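Course handout 3: Synchronizing camera streams on a two-arm cell
Instructor: Vandana Rana

Reading before the lab: chapter 4 of the course notes, up to the part on clock drift. Bring the log file you recorded last time. If you lost it, copy one from the shared folder.

1. Frames and who owns them

Every camera has its own coordinate frame, and every frame needs a parent. A wrist camera has the tool flange of its arm as its parent. The head camera has the cell base. In the Sendgate config file you write this once, under "frames", and the rest of the software reads it from there. Do not type transforms into your own scripts. Most of the wrong answers in the November lab came from a copied matrix that was out of date.

The wrist view moves with the arm, so a block that stands still on the table will move through the picture as the arm moves. The fingers stay in the same place in the image. Mask them out before you run the detector, or it will report them as objects.
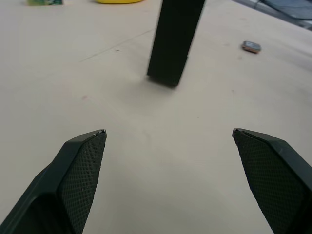
The mask is a plain black and white file, one per arm. It depends on how far open the gripper is, so we keep a set of masks and pick one by the reported jaw width. Use the nearest width. Blending between two masks was tried and made the edges worse.

2. Time stamps

Each image gets two time stamps: one from the camera driver and one from the Andmont logger when the image arrives. Use the first for anything to do with motion. The second tells you how long the image waited, and you will need it in part 4.

Joint positions come in much faster than images. For each image, find the joint readings just before and just after it and interpolate. If the gap between the two readings is over 12 ms, drop the image and write a line to the log. Do not fill the gap with the last known value – the arm may be moving fast and the pose will be off by more than the detector can put up with.

3. Two arms in one plan

When both grippers work near the same spot, the planner has to treat each arm as an obstacle for the other. The simple way is to plan one arm, freeze its path, and then plan the second around it. It works for most table tasks. It fails when the first path blocks the only way in for the second arm.

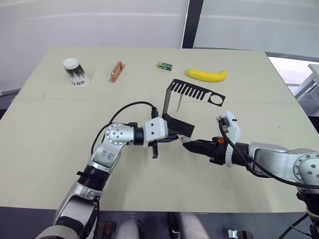 Archana Upadhyay asked whether the order could be swapped whenever the second plan fails. Yes, and the planner does this already if you set "retry_order" to true. It costs one extra planning call. What it can't fix is a task where both arms have to move together, such as passing an object across. For a handover, plan both arms as one system with a shared clock.

During a handover the receiving gripper closes first and the giving gripper opens after. Put a check between the two steps. Jaw width alone is a weak check for thin or soft parts, so compare it with motor current as well. 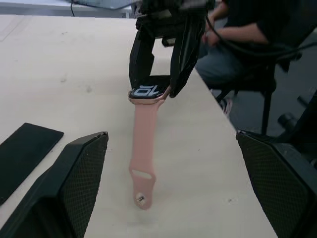
Upadhyay also wanted to know which camera to trust when the two wrist views disagree on where the object is. Start with the one that has the smaller reprojection error over the last 3 images. If the errors are close, take the head camera as the tie-breaker. A gripper often hides part of the thing it holds, and a detector that sees half an object will put its center in the wrong place.

4. To hand in

The sample log has 2,810 images, and 171 of them should be dropped by the rule in part 2. If your number is different, check your time units first (the driver writes microseconds, the logger writes milliseconds).

Hand in your script, the list of dropped images, and a plot of waiting time per camera. Label the axes. Late work goes to the Dierckx folder on the course drive.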